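Questions fréquentes – ranger sa cuisine avec la méthode Floris

Faut-il vraiment tout vider ?
La méthode le prétend. J'en doute.

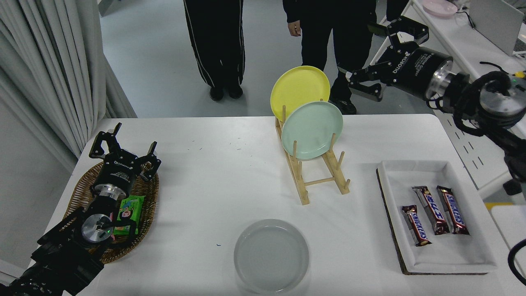

Et les paniers à 44 euros ?
Floris les recommande partout. Un panier ovale en osier tressé avec un paquet de snack vert dedans, c'est déjà du rangement – je ne vois pas ce que l'étiquette ajoute.

L'égouttoir peut-il rester sorti ?
Non, selon le guide.

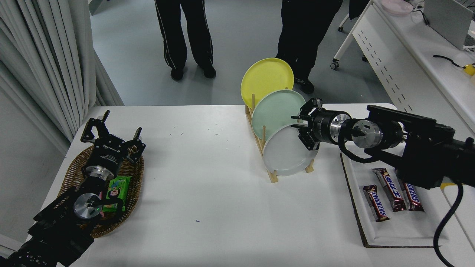 Pourquoi cet avis contraire ?
Le guide suppose des placards immenses. Chez moi, trois assiettes debout dans un égouttoir en bois clair ne gênent personne, et je les reprends le soir même.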